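Arwel Bevan has run the practice room at Grukuvham since November. It's a plain room with a plank-look floor and a whiteboard on wheels, and he says he picked it for the wall outlet.

"The launcher needs power and I hate long cords," he says. "We have one power strip. That does it."
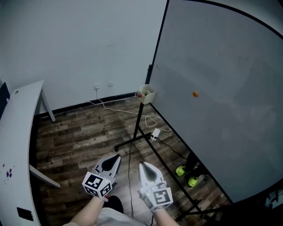
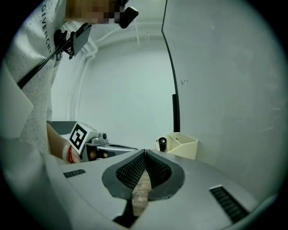 *The ball launcher on its stand beside the whiteboard (first) and a wooden block held up close (second), Grukuvham.*

Bevan keeps a log of the launcher. The last entry reads 1,337 balls.

"I wanted it lower at first," he says. "Then I tried the tall stand, and I stayed with it – less bending."

The blocks are a separate exercise. He bought 66 of them from Turunen and sanded the corners himself. "Ten minutes on blocks, then back to the balls," he says.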